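Setting up the Prestero bread maker, part 2: your first loaf

12 comments · 31 shares

Right, so you've got it out of the box and read my bit about where to put it. 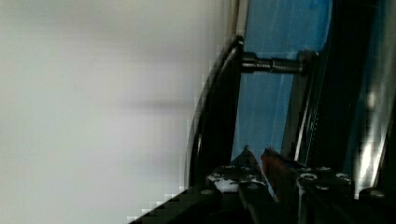

Before you plug it in

1. Wash the pan and the paddle in warm soapy water and dry them properly. Mine smelt a bit of factory and I gave it a second go.

2. Push the paddle onto the spindle until it sits flat. It only goes on one way round, so turn it gently until you feel it drop. I skipped this on my very first try and got a brick with a puddle of flour on top.

3. Pull the lead right out of the back. It's short – 70 cm on mine – and I wouldn't use an extension.

Note: Toàn Sầm wrote in to say his has a twist-lock pan and mine just clicks. If yours won't click, try a quarter turn to the right.

Burning it in

4. Put the empty pan in, shut the lid, choose programme 3 and press start. Let it run for ten minutes, then hold the stop button down until it beeps. You may get a whiff of smoke the first time. Open a window!

CAUTION: the lid gets much hotter than you'd think and so does the little window in it. Oven gloves, please, and keep small people away.

5. Leave it to cool for 50 minutes with the lid up. I go and do the ironing.

The loaf itself

6. Water first, then oil, then flour, then salt in one corner and sugar in another. Make a dent in the top of the flour for the yeast and keep it away from the water, especially if you're using the timer.

7. Pick medium crust. The dark setting on this model really is dark (Malte Sperling likes it, but he also likes burnt toast).

8. Lift the lid after some 44 minutes and look at the dough. It should be a smooth ball. If it's sticking to the sides add a spoon of flour, and if it's crumbly add a spoon of water. Don't open it again once it's rising – I did that on Tuesday and the middle sank.

9. When it beeps, tip the loaf out straight away onto a rack. Check whether the paddle has come out with it before you start slicing.

Note: never dig the paddle out with a metal knife. The handle of a wooden spoon does the job and won't scratch the coating.

Part 3 is the timer, which needs a page to itself.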